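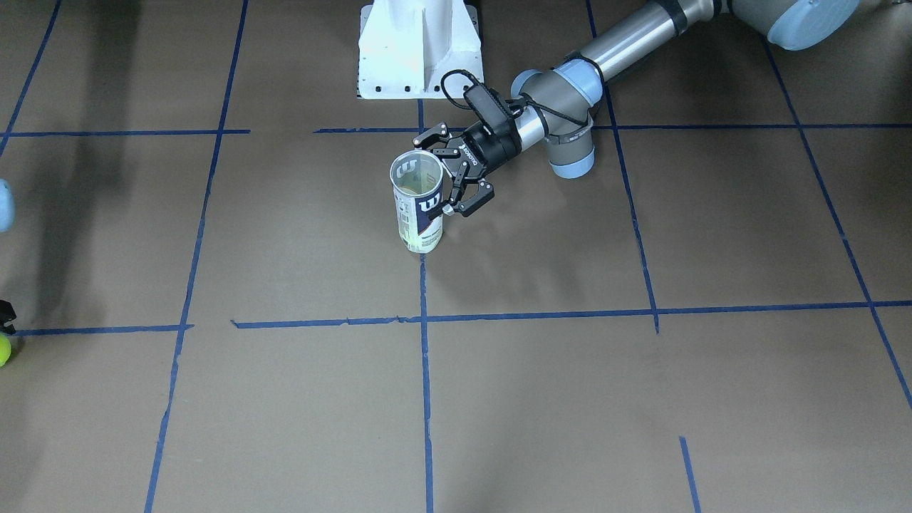

Nein, ein Geheimtipp sei Ternon schon lange nicht mehr, und wer das Städtchen heute noch so verkaufe, der sei entweder seit Jahren nicht dort gewesen oder werde dafür bezahlt. So beginnt das Gespräch mit der Stadtführerin, die ihren Namen nicht im Netz lesen möchte. Sie zeigt Ternon seit 12 Jahren, erst für einen Busveranstalter, inzwischen auf eigene Rechnung.

Ich hatte nach den Sehenswürdigkeiten gefragt, die in jedem Prospekt stehen: der Treppenweg zur Oberstadt, die Zisterne, der alte Hafenspeicher, der Aussichtspunkt Ignacio. «Der Treppenweg ist schön, dagegen sage ich nichts», meint sie. «Aber um elf Uhr vormittags sehen Sie dort vor allem Rücken.» Sie geht mit ihren Gruppen deshalb um sieben los oder gar nicht. Im Sommer sagt ihr dann die Hälfte der Leute ab.

Bei der Zisterne werde ich selbst misstrauisch. Der Reiseverlag Haneo nennt sie in seinem Führer «antik». Auf der Tafel am Eingang steht davon kein Wort. Die Stadtführerin lacht, als ich das erwähne. Antik seien vielleicht ein paar Steine im unteren Teil, die man anderswo abgetragen und hier wieder verbaut habe -- sicher wisse sie es auch nicht. «Ich sage den Gästen: alt, sehr feucht, nehmen Sie eine Jacke mit. Damit ist noch niemand schlecht gefahren.»

Der Eintritt kostet inzwischen vier Euro. Früher hing der Schlüssel beim Bäcker nebenan.

Am meisten geworben wird derzeit für die Bootsfahrt mit Pukance, der Reederei, die seit letztem November die Anlegestelle gepachtet hat. 30 Euro für die Runde um die Landspitze, Getränk nicht inbegriffen. Ob sich das lohne? Sie überlegt lange. «Wenn das Meer ruhig ist und Sie hinten sitzen, ja. Vorn hören Sie nur den Lautsprecher.» Von der versprochenen Grotte sehe man übrigens den Eingang, mehr nicht. Hineinfahren könne das Boot gar nicht, dafür sei es zu breit. Im Prospekt ist die Grotte von innen abgebildet. Ich habe am Schalter nachgefragt und die Auskunft bekommen, das Bild diene der Stimmung.

Bleibt der Ignacio. 2673 Stufen sollen es vom Hafen bis hinauf sein, so steht es auf Tassen, Handtüchern und auf dem Schild am Parkplatz. «Kann sein», sagt sie. «Ich weiß nur nicht, wo die angefangen haben.» Die unteren Abschnitte des Weges seien mehrmals verlegt worden, und ein langes Stück in der Mitte sei schlicht eine Rampe. Oben gebe es dann einen Kiosk, ein Geländer und bei klarer Sicht die Inseln. Klare Sicht sei im August selten. Sie empfiehlt den späten Herbst, wenn der Kiosk geschlossen hat, und eine eigene Wasserflasche.

Was würde sie einem Besucher zeigen, der nur einen Nachmittag bleibt? Den Speicher, sagt sie sofort, und zwar die Rückseite, wo noch die Ladeluken zu sehen sind. Danach die Gasse hinter der Markthalle, in der man die Netze flickt. Ich wende ein, dass mir auch das ein wenig nach Prospekt klingt. Sie zuckt mit den Schultern. «Das machen die wirklich. Nicht für Sie. Aber wenn ich es oft genug erzähle, steht es nächstes Jahr wohl bei Haneo drin.»

Ich bin am nächsten Morgen hingegangen. In der Gasse saßen zwei Männer auf Klappstühlen und flickten. An der Hauswand hing bereits ein Wegweiser, zweisprachig.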